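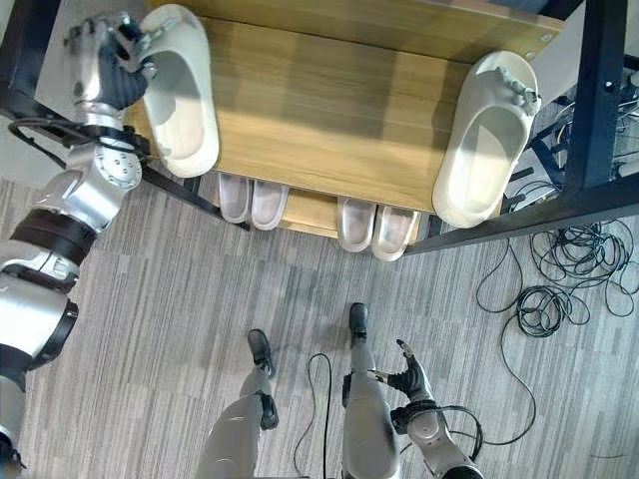
White slides, sunlit shelf.

Writing About Pop, Session 2: The Maxi-Single
Shaimaa Cherkaoui, Lundale Evening Program
July 28, 2023
8 min read

Okay, so last time we talked about reviewing albums and I promised we'd get to the odd little format I love most. A maxi-single is one song, sold to you several times over on the same disc (radio edit, extended mix, dub, instrumental, maybe an a cappella if you're lucky). Somebody always asks why anyone would buy that. DJs, mainly! And fans like me, who wanted to hear what happened when the drums were left alone for a while.

Our listening disc is "Window Seat" by Plolano, on the Flirkero label. I've put it in the course folder. Please play it all the way through once before you read anybody's opinion of it, mine included.
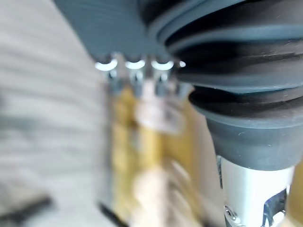 What each version is for

Radio edit. The short one. Vocals come in early, the chorus comes back fast, and the ending is usually a fade. On our disc the intro is just 8 beats and then she's singing.

Extended or club mix. Long intro with little or no melody, so a DJ can line it up with the record already playing. If you review this one as if it were the radio edit, you'll call the opening boring, and you'll have missed what it's doing. The "Window Seat" club mix runs 61 seconds before the first word.

Dub. Most of the singing is gone, and what's left gets chopped up and drowned in echo. I adore the Plolano dub — the bass line finally has some room — but I know plenty of you will skip it.

Instrumental. Good for homework, because you can hear the backing parts you never noticed. Listen for the second keyboard in the verse. It's quiet and it's on the right side, so use headphones.

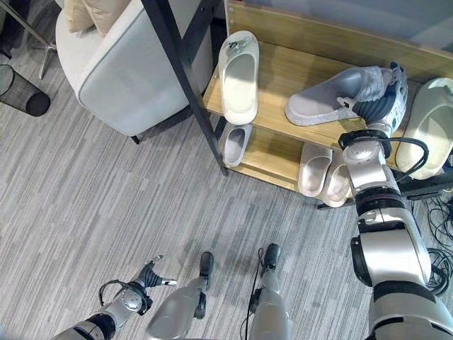 How I take notes

I draw a line down the page. Left side is the clock, right side is whatever changed at that moment: hi-hat in, bass out, backing vocals, key change, that kind of thing. No adjectives on the first listen. On the second listen I let myself write "lovely" or "ugh" next to things, and those two words have started most of the reviews I've ever been happy with.

Do compare the versions with each other. I once turned in a whole column on a single from the Bassey sessions and my editor wrote back, "Which mix?" I'd mixed up two of them.
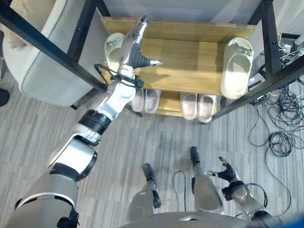
I had to redo the piece overnight, and since then I write the track number at the top of the page before I press play. Do that too. It also helps with reissues, where the running order gets shuffled and "track three" may be a different mix from the one your reader owns.

For next time

Pick two versions of "Window Seat" and write 90 words on each. Tell me who would want that mix and what they'd do with it. You can hate it! Just tell me what you heard first.

Anyone joining in September can start from this handout and catch up on the album notes later.

Related handouts
Session 1: Reviewing an Album You Only Half Like
Session 3: B-Sides and Where They Went
Reading Liner Notes
Greatest Hits, Good and Bad

Contact | © 2023 Lundale Evening Program | Back to top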